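Gripper drops out mid-pick, arm carries on — bin cell

lkwan
Third time since October. Arm goes down into the bin, fingers start to close, then the gripper loses comms and the arm lifts with nothing. 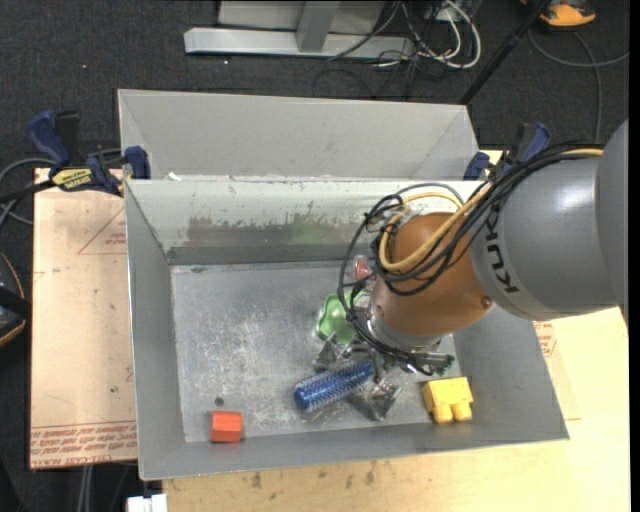
Log shows error 539 each time, always in the last 300 mm of the descent. Power cycling clears it for a day or so.

m_ruppert
Cable. Flex it by hand at the wrist with the drives off and watch the status light.

Barbier_V
I'd check the payload settings first. Ours at Pusthorpe threw the same code after a finger change.

m_ruppert
Payload won't kill comms, Valentin.

Barbier_V
It did on ours. Fixed in 7 minutes.

ysaline
Why does the arm keep moving at all? Gripper fault should stop the program. I'd sort that before anyone reaches in to clear a part.

lkwan
Fair. It's only a warning in our program at the moment — will change it tonight. Flexed the cable, light flickered twice. Ordering a new one.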